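Dilgate Open Day - Gallery

4 January 2018

It has taken me far longer than it should have to get this page together, and I am sorry to everyone who wrote in over the holidays asking where it had got to. The open day at the Dilgate workshop was back in June, on one of those close, sticky afternoons when every door in the building gets propped open, and we had 391 people through between lunch and closing, which was a good many more than we had printed programmes for. If you were one of those who shared with a stranger, thank you for being so nice about it!

For anyone who couldn't come, the idea was to let people see the handling work up close. We had the two big arms running in the main bay, which always draws the crowd, but the part I was fondest of was the long bench at the back, where visitors could try the hand-held grippers for themselves. You squeeze, the fingers close, and a small camera on the tool keeps a record of what you did, so that the arms can later be taught from it. Children took to it at once. Grown-ups tended to hold their breath.

We gave each person a go at picking something up, moving it along the table and setting it down again, and we allowed 12 goes in a row before asking people to pass the tool along (a rule I broke myself, more than once, after we had shut the doors). Over the afternoon that came to 3,769 tries, good and bad together, and the bad ones are every bit as useful to the people who do the teaching. A gentleman who had come over on the coach from Truloswood told me he had spent his working life packing china and had never before been thanked for fumbling.

The Picard bench was next to ours, and they very kindly lent us an extension lead, two stools and most of a fruit cake. Their talk on sorting parcels ran to about 30 minutes and then carried on in the corridor for rather longer, as the best talks do. Lostora brought their little floor cart, which followed a line of tape out through the side door and back again all afternoon, with a string of small children behind it.

Several of you asked what the grippers were like to use, and whether they were heavy. I found mine perfectly comfortable for the first half hour and then began to feel it in the wrist, so if you are coming next time, do swap hands. The other thing people asked was why we made such a fuss about opening the fingers nice and wide before going in. It is simply a kinder way to approach anything pale and smooth that might tip over, and it gives you a moment to line yourself up.

A line or two for the gallery, then, and after it there is only the tea urn to be thanked - it did heroic work.

At the gripper bench: fingers open wide, and the white piece still a little way ahead on the white table.
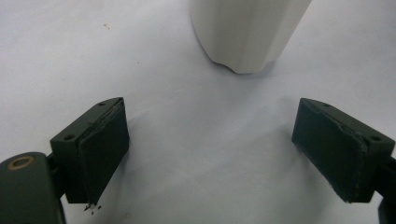
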